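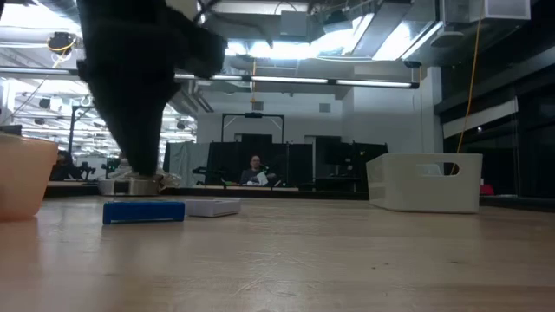 The Long Patience of Rye Bread

When I moved to Hornlow I did not expect to write one day about bread. In my first country we bought it every morning and did not think of it more. But the town has a bakery, Gallardo, which makes only rye, and in June I asked if I could spend there a few nights.

The work begins at the hour when other people go to sleep. The sour, as they call the starter, was fed already in the afternoon and has a smell between apple and vinegar. For one large loaf they take 700 grams of rye flour, 600 of water and 15 of salt. The flour comes from the mill at Skimden and is darker in some months than in others, so the baker changes the water by feeling.

Rye does not stretch like wheat. You cannot knead it into a smooth ball, and if you try, it sticks to your wrists and remains there until breakfast. It is closer to wet clay. With a damp hand you press it into the tin, you make the top flat, and then you wait.

After baking comes the part I found most difficult. The loaf must rest one whole day in a linen cloth before it is cut, otherwise the inside is like glue. Customers who are new often complain about this rule. The older ones order two days before.

Gallardo sells nearly 200 loaves in a week, most of them to families who eat it with butter and pickled cucumber. I keep mine in a drawer. On the fifth day it has, for my taste, the best flavour, and I toast it until the edges are almost black.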